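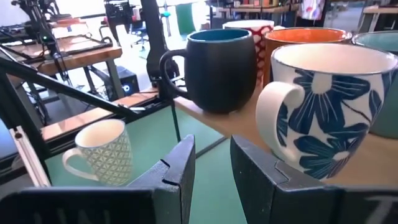 Well, my mugs have been living on a board instead of in a cupboard since April, and I promised this list a report, so you're getting one whether you still want it or not! Short version: I like it a lot more than I thought I would. I keep them in a row on a plain light wood board, nothing fancy, and the big white one with the navy flowers goes at the near end because it's the one I grab first. The black one with the teal inside sits behind it, then the red and white one, and the orange one is back there too, the one that's brown on the outside and so bright inside that my tea looks like soup. The little white mug with the green lattice pattern is off by itself on the green tabletop. It does that. I put it on the board and it's back on the table by the next day, and I'm the only one who moves it, so draw your own conclusions.

Anyway, I'm answering the message from last night, which I'll quote in pieces because I have opinions on all of it.

> I've read back through the archive on open shelves vs. hooks and
> I'm more confused than when I started. We have one short wall,
> no uppers on it, and far too many mugs. My other half wants the
> Sandine rail with the hooks. I want a shelf. Does anybody
> have both and can say which one gets used?

I had the Sandine rail for 11 months in the old place. It's a perfectly good rail and it looked great on the day I put it up. My trouble was with the handles. Small mugs hang fine. A fat round mug with a loop handle tips forward and knocks its neighbor every time you lift one off, and I chipped 2 of my favorites that way before I gave up and moved the whole bunch to the windowsill. If your mugs are all the same set you may never run into this. Mine came from yard sales and gift exchanges and one very good church basement, so no two of them hang alike.

The shelf won for me because it doesn't care what shape anything is. You just set it down.

> Also how deep should it be? The one at the store was a Panow
> and it seemed awfully narrow but the next size up sticks out
> like a diving board.

Take your biggest mug to the store with you. I'm serious, put it in a tote bag and go. Set it on the shelf with the handle turned sideways, then turn the handle toward you, and see if you'd still be happy walking past it with a laundry basket. I turn most of my handles to the left, so I can come in from that side and hook one without looking, and a narrow board works fine for that. If you're a person who likes handles facing out into the room you'll want the diving board. (My sister-in-law is a handles-out person. We get along otherwise.)

I wouldn't go two deep, either, whatever depth you buy. I've let mine bunch up a little so one hides behind another, and the hidden ones hardly ever get used. The red and white mug is a nice mug! I forget I own it for weeks at a time.

> Last thing, dust. My mother says open shelves are a dust trap
> and I'll be sorry.

She's half right. Anything you use every few days never gets a chance to collect dust. Anything you don't use gets a gray fuzzy film, and near the stove it's worse, sort of sticky. I tried turning them upside down and it left rings on the wood and I also didn't like not seeing the insides, when half the fun of that black one is the teal. So now they're all right side up and I rinse whatever's been sitting too long. If you find you're rinsing the same mug over and over, that's probably your yard sale donation.

About how many to keep out -- somebody on here a while back said to pull everything, put it in a box, and only bring back what you go looking for. I did it with a Gondal box, the one with the lid that never quite fits, and it was a good way to go about it. There's still a box in the hall closet. I haven't opened it since summer and I can't tell you what's in it, except the gravy boat, which got in there by mistake and which I'm going to need in a couple of weeks.

One more thing on brackets. Please don't hang a loaded shelf on those little stick-on Plito strips, no matter what the package says. Stoneware is heavy and your wall is painted drywall. Find a stud, or lay the board flat on something solid like a counter or table and skip the drilling.

Does anyone have a fix for tea stains on a pale interior that isn't baking soda? I've done baking soda. My arm hurts. The green lattice one is white inside and I'd like to keep it that way, and I'm a bit nervous about bleach on anything I drink out of.

Also, whoever had the question about felt pads under a board so it doesn't scratch the table, I use the thin ones and they've held up fine, just wipe the bottom of the board first or they slide right off.

Back to the dishes --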